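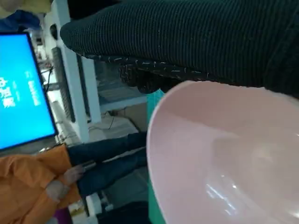

The Mevow project set out to move bakery items into a bowl with a two-arm robot assembled in the Dretton shared workshop. Our budget covered parts for the end tools and nothing for a fixed overhead camera, so close-range views had to do most of the work. At this range the glare on the inner wall of the pink bowl is strong, and the rim is the more useful edge. We fit the bowl position from the rim only and logged 492 views over the month of July.

## Hardware
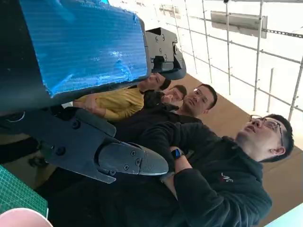 Fingertip wear was the main concern in the second build. Glued pads had to be cut off and the finger cleaned before each change. The tapered gray pad on the current finger is held by three small black screws, and a swap needs only a driver. The bracket files are stored under the name Doveto.

## Trials

We ran 394 placements with the same control code. Of these, 304 met our rule: item inside the bowl, bowl not shifted off its mark. Most misses came from the item catching on the rim during release. 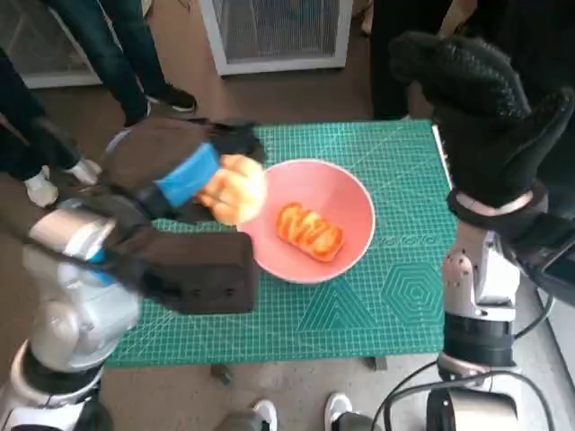

*Figure 3. Bread roll held above the left rim of the bowl, with a pastry inside. Cutting mat used as the table grid.*

Remaining work: repeat the trials with a matte bowl and a slower release.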